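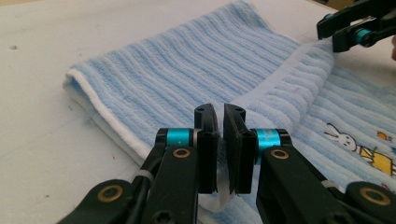

Hilde Koster wrote in to say that the Jirkel grippers never need their pads changed if you wipe them down every night. I doubt it. Mine got wiped every night from July on and I still went through two sets, so what follows is how I check and replace them. Last revised 12/20/25.

The Gridska manual puts the whole job on one page and calls it maintenance free between services. It also says the pads "self-align." They do not.

What you need: a hex key that fits your screws, a lint roller, a strip of plain printer paper, a clean folded towel and a flat table.

Step 1. Look at the pads before you touch anything

Open the fingers and hold the tool under a lamp. You want flat faces and square contact. A shiny patch on one pad means it has been doing the work for both. Roll the lint off first, or you will be judging fluff. Terry cloth sheds a lot and it packs in behind the pads.

Step 2. Do the paper test

Close on the paper strip and pull. It should drag the same at the top of the pads as at the bottom. Then try one thin fold of real fabric, near a hem or a cuff, where bad alignment shows up sooner.
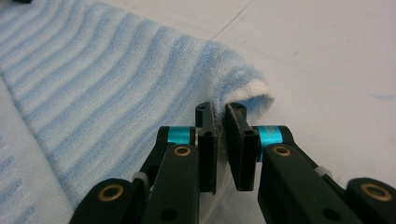
Step 3. Check the pivots

Hold one finger still and wiggle the other at the tip. Any side play you can feel comes from a bushing, and new pads won't cure it. The forum at Mesbridge says to pack the bushings with grease. I tried that once and spent an evening getting grease out of a towel. Leave them dry unless the supplier tells you in writing to do otherwise.

Step 4. Swap the pads

Always change both. Start every screw by hand, close the fingers lightly so the faces meet, then tighten a little on each side in turn. Open up and make sure nothing rubs on the way out.
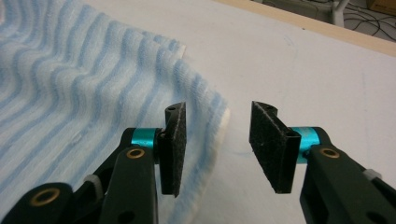 Do I have to recalibrate after changing the pads?
Check the closed position every time, and recalibrate if it has moved. Timmermans sells a 43-piece kit for this. I used the paper strip.

Step 5. Run 100 open and close cycles, then repeat Step 2. Screws that were going to back out have usually started by then.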